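Vandana Pant
Thread on the Lirby gripper fault, for everyone who forwarded me the vendor's note and asked if I feel better now. I don't.

1/
The note says "a brief loss of grip signal under unusual handling." What our people report is that the jaws close, the software says they're open, and the next squeeze comes in harder than you asked for. Unusual handling seems to mean holding it in your hand.

2/
I wrote up the first one myself. Wearer's thumb was near the jaws, got pinched, no broken skin. Vendor filed it as "user contact." Sure. The user did make contact.

3/
Nautiyal, who sold us the kit, blamed the cable. Maybe! It runs down along the arm and gets tugged every time you reach. But then they swapped the cable and we had the fault again 27 minutes into the next session. So which is it?

4/
And the jobs aren't exotic. Tissue, bin, done. You're squeezing something that weighs nothing over a lined wastebasket. If a grip reading can't be trusted for trash, I'm not excited to hear about the glassware plan.
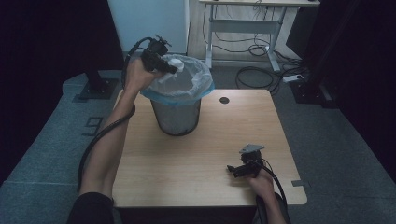
5/
The patch. Version 2 came with a line saying it had been "tested over 2,000 cycles." I asked what a cycle was. One open and close, on a bench, clamped down, no hand and no arm moving. I asked if they'd run it with a person holding it. Still waiting.

6/
Someone at Olletti replied to tell me every sensor drifts. Yes, I know. A drifting sensor should make the thing stop or beep. Ours keeps going and logs a clean run, which bugs me more than the pinch does. I have recordings marked good that I no longer believe.

7/
What we're doing for now:
Fingers behind the grip, always.
Squeeze test before every session, written down by hand.
If the jaws and the screen disagree once, unplug and stop. No "let me just finish this one."

8/
I've pulled 24 sessions until somebody can compare the logged grip with the video. Got called dramatic for that. Fine with me.

9/
Wisa folks, you asked if you should hold off on your order. I can't tell you the fault is in every unit. I can tell you I'd want the raw fault log in writing before I paid, and so far they've only offered me a phone call.

10/
If you've had the same thing happen, send me the firmware version and what the screen said when it did. Please don't send me the vendor's note again.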